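3.2. Los cuencos, o por qué el fregadero nunca se vacía

Cuando empecé a pensar en este apartado estaba convencida de que lo interesante iba a salir de los platos. Los platos se apilan, se cuentan, tienen su balda y (casi siempre) vuelven a ella. Pues no: en las 16 cocinas que visitamos, lo que ocupó más páginas de mi cuaderno fueron los cuencos de acero, esos grandes que lo mismo sirven para lavar lechuga que para amasar, remojar garbanzos o dejar las llaves.

Sreekumar Marar, que hizo conmigo las visitas del barrio de Sosa, los llamaba «los vagabundos». El nombre se nos quedó y lo uso aquí sin mucha vergüenza. Un vagabundo, en nuestra codificación, es cualquier recipiente que en 2 visitas seguidas aparece en un lugar distinto del que la persona nos señaló como suyo. ¡Y cuántos había! En Drurninby encontramos uno encima de la lavadora, con pinzas dentro, y su dueña nos juró que vivía en el armario de abajo.

Faisal Kazmi propuso ya en su tesis que el desorden de una cocina depende sobre todo del espacio libre de encimera. A mí me convence a medias. En las cocinas pequeñas de Drekden había poquísima encimera y, sin embargo, los cuencos volvían a su sitio cada noche, porque si no volvían no se podía cenar. Con los armarios hondos pasaba lo contrario: la gente guarda el cuenco grande al fondo, le mete otros 3 dentro, y luego le da tanta pereza sacarlo que prefiere dejarlo fuera para siempre.
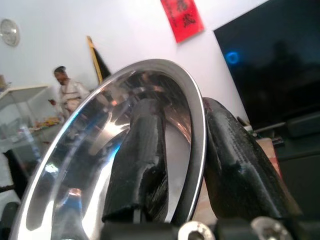
Figura 5. Cuenco de acero inoxidable pulido, inclinado, con el borde redondeado.

La pereza, de todos modos, no lo explica todo. Varias personas nos hablaron del ruido, y confieso que yo no lo había previsto en el guion de la entrevista (lo añadimos después, en la segunda ronda). Guardar acero dentro de acero suena, y suena mucho si hay un niño dormido al otro lado del tabique. Una madre de Jestano nos contó que recoge la cocina entera por la noche menos los cuencos, que se quedan boca abajo sobre un paño hasta el desayuno. Para ella la cocina está recogida. Para su suegra, con quien hablamos el mismo día, está a medias, y las dos tienen razones estupendas.

También sale bastante lo del brillo. El acero pulido delata cada gota seca y cada dedo, así que hay quien lo seca a mano enseguida y, ya que lo tiene en la mano, lo guarda. Con los de plástico nadie nos describió ese gesto. No me atrevo a decir que el material ordene la casa, la muestra es la que es, pero sí que el secado y el guardado van más pegados de lo que suponíamos al diseñar la ficha, donde los habíamos puesto como tareas separadas. En el apartado siguiente los trato juntos y vuelvo a calcular los tiempos de recogida con esa corrección.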